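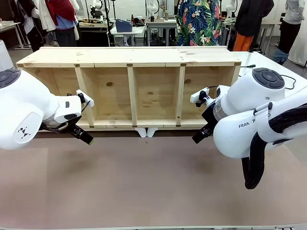 Das lange Holzregal mit den offenen Fächern auf der Arbeitsfläche.

Regale für den Materialraum: Stand der Dinge

Im Materialraum der Werkstatt Kultusix wird seit Dezember umgeräumt. Die alten Metallschränke sind weg, an ihre Stelle kommen niedrige Holzregale mit offenen Fächern. Sie sollen quer an die Wand unter den Fenstern, damit die Fläche darüber frei bleibt und man auch im Sitzen an alles herankommt.

Eingeräumt wird im Liegen. Die Regale kommen dafür mit dem Rücken auf den Tisch, die Fächer zeigen nach oben. Kleinteile wie Garnrollen, Knöpfe und Stoffreste lassen sich so erst einmal grob verteilen, bevor die Einsätze hineinkommen. Wer mithilft, beginnt bitte mit den beiden äußeren Fächern und arbeitet sich zur Mitte vor. Vor dem Aufstellen müssen alle losen Teile wieder heraus oder in einen Einsatz mit Deckel.

Die Aufteilung ist festgelegt: links Garn und Bänder, in der Mitte Werkzeug, rechts alles, was zum Kurs Madance gehört. Scheren bleiben wie bisher in der Schublade neben der Tür. Für Knöpfe haben wir 20 Dosen bestellt, 11 davon sind schon da und stehen auf der Fensterbank. Die Etiketten liegen in der blauen Mappe. Bitte mit Bleistift beschriften, die Sortierung kann sich noch ändern.

Noch offen ist die Wandbefestigung. Die Winkel von Furtună passen nicht zur alten Fußleiste, Ersatz ist bestellt. Bis dahin werden die Regale nicht aufgestellt und nicht als Sitzbank benutzt.

Abzugeben sind außerdem rund ausgeschnittene Filzstücke aus dem Bestand von Drurkuseo, insgesamt 1000 Stück in gemischten Farben. Sie eignen sich als Untersetzer oder Gleiter für Stuhlbeine. Wer welche brauchen kann, nimmt sie aus dem Karton im Flur mit. Der Materialraum ist nachmittags ab 3 Uhr offen.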